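Fasside House Residents' Association
Minutes of the meeting held August 1, 2026, in the ground floor lounge

Present: Bleddyn Harries (chair), Tzu-hsuan Su (minutes), Abdelilah Hegazy, Iestyn Cadwaladr
Apologies: Iestyn Gwynne

1. Previous minutes
Agreed with one correction. The leaking window was in flat 7, not the flat above it. Abdelilah asked whether it had been fixed. It has not. Bleddyn will call Taremau again.

2. Front door
The closer is slamming at night and the people in flat 23 have complained twice. Iestyn C. adjusted it and it is better, but it now stays open an inch when the wind is from the parking lot side. Taremau to look at it on the same visit as the window.

3. Bike rack
Two bikes still have no tag. Notices go on them this week and they will be moved to the back shed at the end of August if no one claims them.

4. Laundry room
Long discussion. The main complaints are people leaving finished loads in the machine, and powder on the floor. Tzu-hsuan said the sign-up sheet works on weekdays but is ignored on weekends. Agreed to keep the sheet and move it to the inside of the door, with a pen on a string.

Abdelilah proposed a 10 p.m. cutoff for starting a load. Iestyn C. works late shifts and was against it. Left as it is for now -- to be raised again if there are complaints about noise.

Cost of a new folding table: $203 from Nepia, delivered. Agreed. The laundry fund stands at $300 before this purchase. 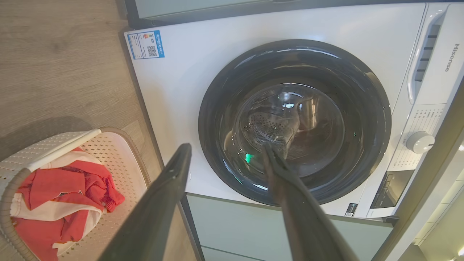 Instructions for the washer were the last part of this item. Several residents have asked for a one-page sheet on the wall, and Abdelilah has offered to write it. He will copy the program names from the small gray print beside the round selector knob, in large type, as some people cannot read them where they are. Bleddyn wants the blue-and-white energy label left on the front, with its QR code. Tzu-hsuan asked for a line on the sheet about wiping out the detergent drawer. Agreed.

5. Any other business
Iestyn Gwynne sent a note asking for the lounge for a family lunch later in the month. No objections. He is to put the chairs back.

Next meeting: first Saturday of next month, same place.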